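Mirkero (hand-held gripper)

Mirkero is a hand-held two-finger gripper built in the Plurnitz shared workshop by Hui-mei Tu and Ebuka Oyewole. It is carried and closed by a person, and records how everyday objects are picked up and set down so that a robot arm can later learn the same motions. The plans are free to copy, and several home builders have made their own!

Design

The tool has two upright black fingers facing each other across an open gap, each with a soft facing that gives a little when it meets a hard edge. The first set of fingers came off a home printer and snapped within an evening. Janka Koubek redrew them with thicker walls and more bolt holes, and her version is still in use. The facings are treated as spare parts – they scuff and fray quickly on wood and glazed ceramic, and swapping a pair takes 2 minutes with a hex key.

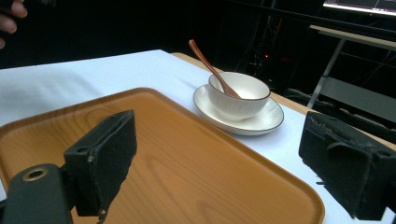 Table setting was chosen as the first family of tasks, and it is a wonderfully demanding one. A serving tray has a low rim that has to be caught at the right angle, a ribbed bowl offers the fingers a different grip at every turn, and a spoon leaning in a bowl likes to swing away just as the gap closes. A tablecloth adds folds that can drag along with whatever is being moved.

Recordings

By 26 July 2023 the builders had gathered 2,008 recordings, most of them made by Gisela Paredes and Ngozi Okeke. Each run lasts up to 60 seconds. Runs in which something is dropped are kept and labeled, and Paredes has called them her favorite part of the collection.

Variants

The Kandomier variant has a shorter grip for smaller hands and opens to 85 millimeters. A left-handed body was drawn up in January but has not yet been printed.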